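The office snack table deserves better than it gets. I have worked in four offices and run the front desk in two of them, and in every one the food table was the most visited piece of furniture in the building. It was also the one with the least thought put into it. Money was spent on the food. The table itself was whatever had been left over from a conference room.

My argument is simple. Food that people take for themselves should be laid out in open containers, one kind to a container, low enough that everybody can see in. The cartons it came in should go straight to recycling. I hold this view strongly enough that I have fallen out with people over it, and I would like to set down why.

## The case for the carton

I'll start with the other side. Rebecca Leone, who managed the Clerkel building when I was there, kept everything in its shipping box with the flaps cut off. Her reasons were good ones. A box is free. It tells you what is inside and when it expires. When it is empty you flatten it and put out the next one, and there is nothing to wash. We had 156 people in that building and one person stocking the table before eight in the morning, so the washing mattered.

She also said that people who are hungry at three in the afternoon do not care what a granola bar is sitting in. I believed that for a while.

What changed my mind was doing the weekly throwing out. The cartons hid things. A box of 40 bars is deep, and once it was half empty you had to stand over it and reach down. People did this for the first half and stopped bothering for the second. We would open a new box on top of an old one. I was putting good food in the trash every Friday and ordering more of it on Monday.

Then there were the sandwiches. They came in a tall cardboard case and stayed in it, stacked on their sides, and the labels faced the wall of the case. To find out whether you had egg or turkey you had to lift one out, look, and put it back. By noon every sandwich in the case had been picked up by several people. They were wrapped, so I suppose it did no harm, but I stopped eating them.

## Baskets, trays and steps

When I moved to Amia I got to set up the table from nothing. I bought wicker baskets, a few shallow trays and some clear acrylic stands. The whole lot cost $123, and I had to explain that figure to Naveen Chauhan in accounts, who thought it was a lot for baskets. It was less than we had been wasting in a month.

The principle is that each shape of food gets the container that suits it. Wedge sandwiches go in a round basket, because they are awkward on a flat surface and lean on each other nicely in something with sides. Flat foil packets can be piled in an oval one. Small bags and bars sit in a tray, sorted by color of wrapper, which sounds fussy until you watch how fast people find the one they want. Bottles go on a stepped rack so the back row can be seen over the front row. Jars get a step of their own, or they end up behind something.

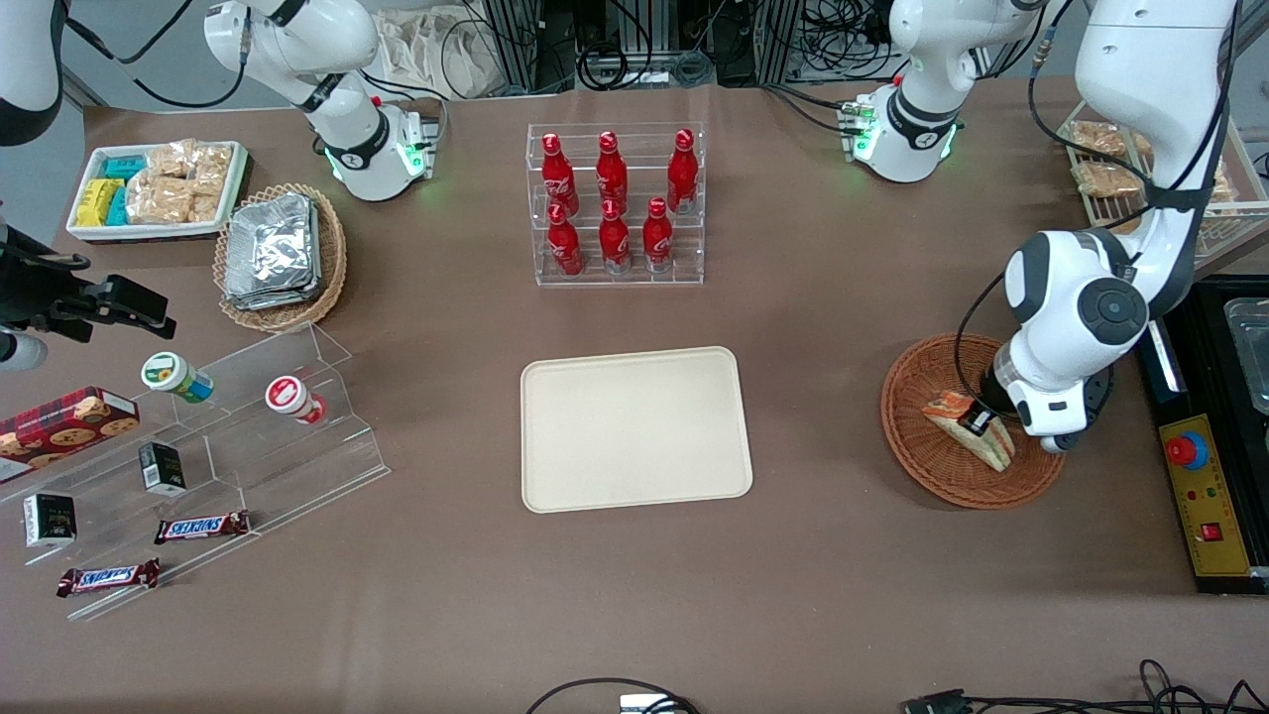 ## What people object to

The first complaint I hear is about washing, and it is fair. A tray with a rim collects crumbs and has to be wiped. Wicker is worse. You cannot really wash it, only shake it out over the sink and go at the gaps with a dry brush, and for that reason I would never put anything unwrapped in it. With wrapped food I brush the baskets every other week and they are fine.

The second complaint is that it looks like a hotel. Tamara Tănase said this to me on my first day with the new table, and she meant it as a criticism. She thought the company was showing off, and that people would feel they had to be polite about taking things. I took that seriously, and for a week or two people did seem shy of it. It wore off. Nobody is shy of my table now.

The third is the clear acrylic. It scratches, it shows fingerprints, and the cheap kind goes cloudy. I have no defense except that you can see through it. A solid riser makes a dark corner underneath, and things get pushed into that corner and forgotten. I would rather wipe fingerprints.

## Leave a tray empty

This is the part I get the most argument about. I always leave one tray with nothing in it, in the middle, where the space is easiest to reach.

Ornella Guerra, who took over the table at Singhal after I trained her, filled it the first week. She had a new kind of cracker to put out and there was a free tray. It made sense to her. But an empty tray gets used all day long. People set their own lunch on it while they choose a drink. Someone collecting snacks for a meeting loads it up and carries it off. If there is a birthday, the cake has somewhere to go, and you don't have to move two baskets onto the floor to make room.

A full table has nowhere to put your hands. You see the same thing in home kitchens, where every inch of counter holds an appliance and people end up chopping onions on the corner of the stove. I think the rule is the same in both places. Keep one good spot free and defend it.

## Portions of space

I also think most tables offer too much. Six bottles on a rack is enough to put out at once if someone passes by to refill it. A row of 30 looks generous at nine and picked over by two, and warm soda is no treat. I keep the rest in the fridge and top up when I walk past, and it takes me 10 minutes across a day.

Benedetta Greco at Funus, who does this on a larger scale than I ever have, disagrees with me here. Her people work nights and there is no one to refill anything, so she stocks deep and accepts the mess. If I had her hours I would probably do the same. I would still take the sandwiches out of the case.

Rebecca and I still write to each other, and she still uses cartons. Last September she told me she had started cutting the fronts down as well as the flaps, so people could see in from the side. I told her that was a tray. She said it was a box, and that she hadn't paid for it.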